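Home Demonstrators Wanted: Teach a Robot to Fold, Tidy and Put Away, From Your Own House

This site uses cookies to remember your preferences. Accept / Manage settings

Hello, and thank you for stopping to read this! We are Skelley, a small outfit that records people doing ordinary household tasks so that robots can learn from them, and we are looking for 20 new home demonstrators to join us for the next round, which begins in June. You don't need a background in engineering, and you don't need to be especially good with computers. If you have ever folded a basket of clothes while thinking about something else entirely, you already have most of what we are after.

The project is called Javau, and it is all about cloth. Shirts, sweaters, towels, pillowcases, the fitted sheets that everybody complains about. Plates and cups hold their shape when you pick them up, but a sweater is a different sweater every time you touch it, and so we need a great many people folding a great many things in a great many homes. Our last round gave us 2,000 finished demonstrations and we were thrilled with them, but nearly all of it came from our own workroom, on the same table, with the same lamp. What we want now is your bed, your sofa, your kitchen counter, with the sun coming in at whatever angle it likes.

What you would be doing

We send you a hand-held gripper with a camera on it, along with a charger, a carrying case and a printed guide. You hold the gripper the way you might hold a large pair of tongs and do the whole task with it, keeping your other hand out of the way unless the task sheet calls for two grippers. The camera records what the fingers are doing and the gripper records how far open they are. Each demonstration has a beginning (garment laid out), a middle (the folding) and an end (garment set down, fingers open, hand drawn back). Then you mess it all up again and go on to the next one.

Please don't tidy the whole room before you start! We do ask that you put away mail, family photographs and anything with a name or address on it, but blankets, bags, chairs and the general business of living are very welcome. The garment and the space right around it are the only parts that need to be clear.

Folding dark clothes on a patterned quilt, from the gripper's own camera: 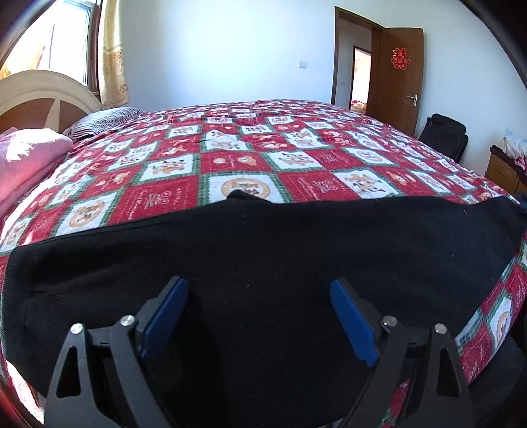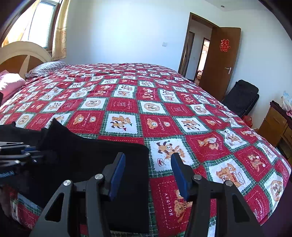
Fatemeh Mahmoudi wrote to us after her first month that dark clothes were the ones she dreaded, and she said we were welcome to pass her advice along. Her letter went on: "The first few evenings I was squeezing much too hard and dragging the whole sweater toward me. What helped was going slower than felt natural and coming down almost flat, so that I had a bit of the edge between the pads before I closed them. With black fabric I stop for a breath before each grasp and look for the edge, because one layer looks a lot like two. And do keep the tries that go a little wrong, as long as you put them right afterward. I threw away a whole morning's worth before I read that part of the guide."

We second every word of that, and particularly the last bit. A demonstration where a sleeve slips and you go back for it is very useful to us, and we would much sooner have it than not. What we can't use is a recording where the camera gets covered, or where a free hand sneaks in to help (we all do it, and the guide has a page on how to break the habit).

Who we are hoping to hear from

You should be 18 or over and comfortable standing or kneeling by a bed or table for up to 20 minutes at a stretch. The gripper is not heavy, but it is a thing held out in front of you, and wrists do get tired. If you have a wrist or shoulder condition, write to us before applying and we can talk about the remote sessions instead. Those are run with Villanueva, our partner workshop, where you guide a robot arm from a seated desk with a pair of hand controllers. There are fewer places for these, and they do mean coming in to the workshop on a Friday.

Left-handed people, please apply! We are short of you – very short. We would also love to hear from anyone who has worked in a laundry, a hotel or a tailor's shop, and from grandparents, who in our experience have strong opinions on how a sweater ought to be folded.

If other people live with you, everyone in the home needs to agree to the recording, and we have a simple form for that. Faces and voices are not wanted. The sound is switched off on the gripper, and any recording that catches a person other than the demonstrator's own hands is deleted at our end.

Hours and pay

The work is part time and you choose your own hours. Pay is $29 for each hour of recording, and the training is paid at the same rate. The full set is 114 demonstrations, spread over as many days as you like within the round, and we do suggest short sittings. Postage on the equipment is ours both ways, and so is any ordinary wear and tear. If a finger pad peels off or a screw works loose, just tell us and we will send a replacement.

How the training goes

There is a video call to begin with, in a small group, where we go through charging, starting and stopping, and how to hold the gripper. After that you record a handful of practice folds and upload them through Zoketti, our upload page, and one of us watches them all the way through and writes back with notes. Most people need a second go at the practice folds, so please don't be discouraged if you do too. Once those are approved you are off on your own, though we are always at the other end of an email.

How to apply

Send us a few lines about yourself, which hand you favor, and what sort of surfaces you have at home that you could fold on. A resume is fine but we don't ask for one. If you'd like to tell us how you fold a T-shirt, go right ahead, we really do read those. Applications stay open until all the places are filled, and everyone who writes will get an answer, even if it takes us a little while.

Contact Skelley | Privacy | © Skelley, all rights reserved | Back to top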